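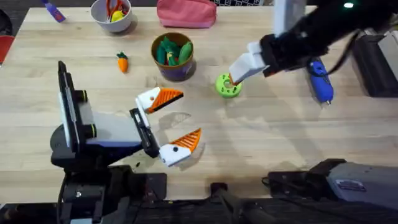 Two robot arms at a wooden table, one holding a small green object.

About Bristari Christian School

Bristari Christian School serves families in Dulness and the neighboring town of Kotlow. The school is governed by a board of five members and is open to children of every church background, and to those of none.

We believe that Scripture is the inspired Word of God and that parents carry the first responsibility for the instruction of their children. The school assists them in that work. Each day begins with prayer and a reading from the Psalms, and chapel is held every Wednesday in the Howells Room.

Enrollment is limited to 60 students. Classes are taught by members of the faculty who have signed the Statement of Faith, copies of which may be requested from the school office. Angharad Morgan serves as head of school. Osian Jarman teaches Bible and history, and Nest Powell teaches mathematics and science. 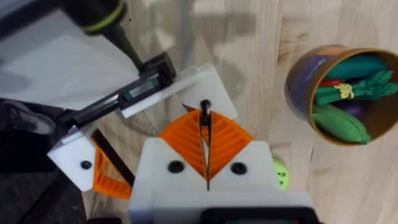 The school library holds 2,000 volumes, including commentaries and missionary biographies given by the family of Llinos Hopkin. Students in the upper grades may borrow from the reference shelves with a teacher's permission.

Tuition assistance is available to families who apply before the end of April. Awards do not exceed $1,000 per student in any school year. Inquiries should be addressed to Dwynwen Bevan, Admissions.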